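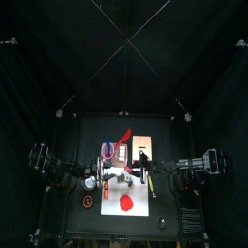

Babita Srivastava started sorting other people's toys before she ever had a shelf of her own to put them on. She runs Singhal, a toy and craft lending library with 1379 things on its list, and when we talked in September I had a long page of questions and she ignored most of them (I didn't mind one bit!). I wanted to hear about what goes on the table. She wanted to talk about what goes under it. "Give me a white board every time," she told me. "You put a white board on a black table and suddenly everybody can see what they're doing." Something flat and bright red on that white really does jump out at you, and so does a bit of orange along the side. She's also very fond of a cup at the back with something tall and blue standing up in it. "If it's upright, you can grab it. If it's lying in a drawer, you've lost it for the year."

I asked how she decides what gets put out together. She laughed and said she used to plan it all on paper, with little diagrams, and her friend Aroha Waaka finally talked her out of it.

"Aroha said, just put out fewer things and stop fussing. So I stopped fussing - well, I fuss less."

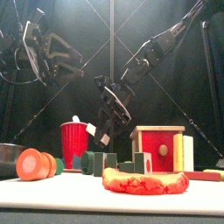 These days she goes by shape first and color second. Round things that roll, things with corners that stay where you leave them, and always something to put other things into. She thinks a cup or a bowl is the best toy there is, and she'll argue with you about it.

"People come in asking for the big fancy sets," she said. "We have nine of those and they go out maybe once. The stacking stuff never gets a rest."

And the tidying? She's less strict than I expected. Everything gets wiped, the small pieces go in see-through tubs, and the lids go on last. Labels she gave up on years ago.

"I can see what's in the tub. Why would I write it down?"

Membership costs 49 dollars a year, and she's still looking for more shelves.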